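An afternoon at the Plunolora open day, kitchen cell and all

Posted 2026-06-22

So I finally made it out to Plunolora's open day, after missing the last two, and I came home with a tote bag, a sunburned neck (the line for the parking shuttle has no shade at all) and a lot of scribbled notes about one small robot cell. There was plenty more to see. The Zinadetti people had a big palletizer going in the main hall and the crowd around it was four deep, so I gave up and wandered down the side corridor to the practice cells. Best decision of the day!

The one I stuck with is the kitchen cell. It's a single arm on a pedestal, made by Schmieder, and its whole job is learning to put food in a microwave, shut the door, set the knobs and get the food out again. The food is all pretend, of course. The technician running the tour told us the arm does 800 door cycles between services, and the microwave gets looked over at the same time as the robot. I had never thought about the microwave needing service, but of course it does, it gets its door yanked all day long.

We got to watch a proper reset, start to finish. First the arm goes to its park position and the key switch gets turned, and the key goes in the technician's pocket (she was very firm about that, and a guy in our group who leaned over the rail early got told off). Then the door is opened all the way by hand. She ran a fingertip over each of the two hooks on the door, feeling for a worn edge, and then shone a little flashlight into the slots they go into. If a hook is worn the door still closes, but it takes a harder push, and the arm reads that as a collision and stops. They lost most of a morning to that in June, before anybody thought of checking the hooks.

Next come the knobs. Both go back to their start mark, and she gives each one a wiggle to see if it's gotten sloppy on its shaft. The gripper pads are swapped too, whether they look bad or not. The pads are a soft gray rubber from Prerkora, and a bag of 70 lives in the drawer under the controller. I asked if I could have an old one and got it! It's on my desk now, it feels like a pencil eraser.

After that it's the camera check. The cell has a fixed camera looking at the workspace, and she compares the live picture with a saved one to see if the oven has crept. It does creep, a tiny bit at a time, from all the door pulling. Anything over 3 millimeters and she nudges it back and runs the teach points again at low speed. The toy burger goes on its plate, the plate goes on the turntable, the door stays open, and the first run of the new batch starts from there.

The whole reset took less time than my lunch did. (Lunch was a chicken wrap, fine, a bit dry.) I asked how many batches they'd done on this oven and she checked the log taped inside the cabinet door, and the last line said 440. It's the second oven, the first one's hinge gave out over the winter.

I did go back to the palletizer at the end and it was still packed, so I'll have to catch that one next time. If you're going, take the earlier shuttle and bring a hat, and ask for the side corridor at the front desk. It isn't on the printed map.
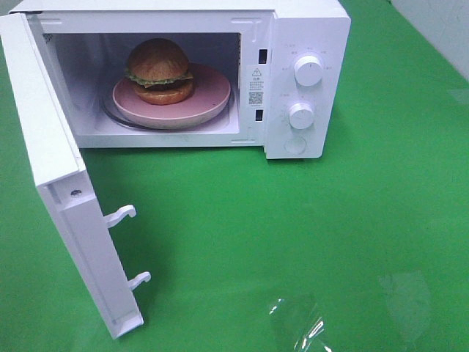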